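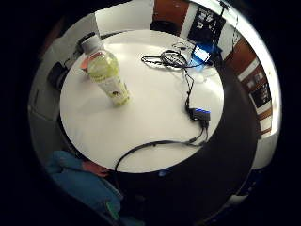
I learned most of what I know about coalition government in my first job, taking minutes for the town council in Ollar, where two parties that couldn't stand each other had to share a budget. Picture the usual sort of meeting: a round white table, a bottle of something pale green standing on it, black cables looped in a heap, and people who all think they won the election. Somebody has to decide things anyway! How they do it is what this chapter is about.

Politics > Local Government > Chapter 4: Governing Together

Let's start with Plukari, a river town of 1,558 voters (I lived there for 2 years, so forgive me if I go on about it). The Growers' List and the Harbor Party ran the place jointly. The growers wanted Sunday trading stopped. The harbor people, who had shops, really didn't. Their written agreement covered roads, drains and school buses and never mentioned Sundays, so when a grower councilor announced a ban on the local radio, his own partners heard it over breakfast.

Shinji Hirano was mayor then, and he had 137 letters on his desk by the end of the week. He told me later that the ban itself bothered him less than the radio did. I've thought about that a lot, and we'll come back to it when we get to the section on shared responsibility.

Before you read on, try to find out who governs your own town, and whether they ever put their deal on paper. Mine took me a whole afternoon to track down, and it was in a drawer.

Last updated: February 2020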